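The price of being found

Typing this fast before the store opens, so forgive the mess. I want to talk about search placement. Specifically what happens when the company that runs the marketplace also sells on it, and also decides what shows up first. Everybody in small online retail knows how this goes. Hardly any of us say it with our name attached, and I get why. You don't pick a fight with the landlord when the landlord holds the only door.

So. Estel. If you sell crafts, clothes, secondhand stuff or kitchen things online in this region you sell on Estel, or you sell to your cousins. In August they changed how results are ranked. No warning. A short note in the seller dashboard about "improved relevance for shoppers," two lines, and a link to a help page that hadn't been updated.

Before the change my shop had 416 listings that turned up on the first page for at least one ordinary search. After, I had a fraction of that. My prices were the same. My reviews were the same. Same photos, same shipping times. What was different was who sat on top of me, and it was Urneo, and Urneo belongs to Estel. It's their house label. They launched it the same month. Funny timing.

I called Temitope Bassey, who sells baby clothes and has been on there longer than I have. She'd seen it too. She pays for the promoted slots now, which she never used to, and the promoted slots sit under the Urneo row. Think about that for a second. She is paying to come second in a race run by the company that comes first.

The standard answer is that supermarkets do this. Store brand on the good shelf, name brand next to it, everybody lives. I've heard it from Garba Shehu, who used to work in retail buying and is a smart guy, and we went back and forth on it most of Friday evening. But a supermarket buys the name brand's stock. It has money sunk in those boxes. It wants them gone. Estel has no money in my stock at all. If my sweaters rot in the back room that costs them nothing, and they've still collected the monthly fee.

And the supermarket doesn't get to read its rival's diary. Estel sees everything. What people searched, what they clicked, how long they stayed, what price made them leave. I see a little graph with no numbers on the side. Then a house label comes out selling exactly what was selling, at just under what it was selling for. I can't prove how they chose the line. I'm not saying I can. I'm saying the people who could prove it work there, and there is no rule that makes them show anybody.

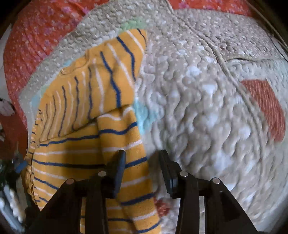 Clothing is where it bites hardest, because clothing is all search. Nobody walks past my window. Somebody wants something knitted, in a certain color, and they type it in, and whatever comes up is what exists. Take a mustard-yellow knit with horizontal stripes. A shopper who wants that knows she wants that, it's about as specific as a search gets, and on a fair ranking the closest match should come up top whoever is selling it. I tried those words last week, plus a bunch of others. Urneo first every time, including a gray hoodie. A hoodie! For a striped knit. If that's relevance then the word has stopped meaning anything.

People say just leave. OK, to where? Vendonness is the other big one and it's decent, the fees are lower and a human answers the email. I opened a shop there two years ago. But the shoppers aren't there because the sellers aren't there because the shoppers aren't there, and round it goes. Worse, Estel has a clause now (page 9 of the new terms, go look) saying you can't list the same item cheaper elsewhere. So the lower fee at Vendonness can't turn into a lower price. So theres no reason for a shopper to switch. Uchenna Oyelaran took her whole pottery business over anyway, on principle, and I admire it, and she has also gone back to teaching part time.

That clause is the part I'd go after first. Kill it and a lot of the rest gets easier. Platforms would have to compete for sellers on price, like any other business that says it loves competition.

After that, disclosure. If a result is up there because somebody paid, it says so now, in tiny gray letters. Fine. If it's up there because the platform owns it, it should say so too, same size as the price. I don't think that's radical. Urneo listings don't mention Estel anywhere I could find.

And some kind of appeal. Ibrahim Adeleke lost his whole shop for 2 weeks over a wrong category flag. Every message got the same reply, word for word. He never found out what he'd done, and I dont think anybody on the other end knew either.

A small group of us have written to the consumer office. 391 sellers signed, which is more than I expected given how scared people are. Jummai Ogbonna did most of the drafting and made me take out the rude parts. We were hoping for 2000 names, so if you sell on there, or used to, please add yours. You can sign under your shop name. The form is linked from the Abubakari sellers' page, near the bottom, under the shipping calculator.

OK. Doors open in ten minutes and I still have parcels to label – more next week, when I've heard back from them or when I've given up waiting.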